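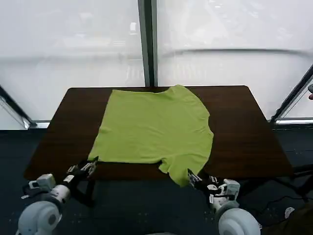 Folding table, Tistell: gallery notes

These are the folding notes for the long table at Tistell. They cover one garment, a green T-shirt, and the table by the window. The notes were written by Qusai Awad and checked against the Kirnska garment sheet by Kosmas Kalogeropoulos. Measurements are in centimetres throughout.

1. Laying out

The shirt goes face down, hem to the far side, neckline towards the person folding. Large creases are worked out from the middle to the sides with the flat of the hand. Small ones can stay -- they do not affect the finished width. Sleeves are left as they fall until the first side fold.

Lime green is the colour used for all practice pieces. It stands out well on dark brown wood, and a crooked hem is easy to spot from the other end of the room. The practice pieces are short-sleeved and are washed 4 times before first use, so that later shrinkage does not upset the fold sizes. 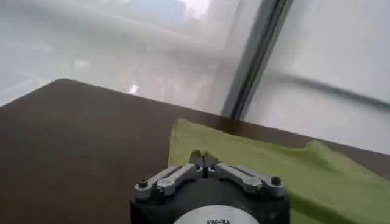 2. Fold sizes

Finished width for adult shirts: 30, measured across the shoulders after both side folds.

First fold: one side brought over to the centre of the back, sleeve turned back on itself along the new edge.

Second fold: the other side, same method. The two edges should meet or overlap slightly.

Third fold: hem up to the base of the collar. On long shirts the hem is turned up once before this, by a hand's width.

The collar is not pressed. Shirts with a stiff printed front are folded to the same width but stacked separately, as they slide.

Boutros shelving takes these sizes without adjustment. The older Skastwood shelves are shallower, and shirts for those need one more fold across the middle. Stock lists mark them with an S after the piece number, for example 566 S.

3. The table and window 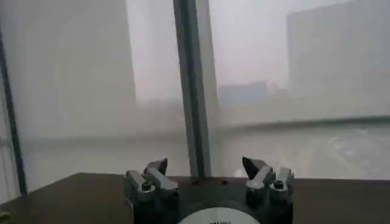 Daylight is used for sorting whenever there is enough of it. Under the ceiling lamps two near shades of green are hard to tell apart, and in December the lamps are on by three in the afternoon, so colour sorting is done in the morning and folding left for later. The tabletop by the glass should be wiped before light-coloured pieces come out. A few dark specks show on it near the foot of the window post, and marks of that sort transfer easily to cotton. A dry cloth is enough. Spray cleaner leaves a film on the wood and is kept for the shelves.

Finished piles are kept below the height of the shelf lip and moved with both hands underneath. A full run is 100 pieces -- after that the table is cleared and wiped again.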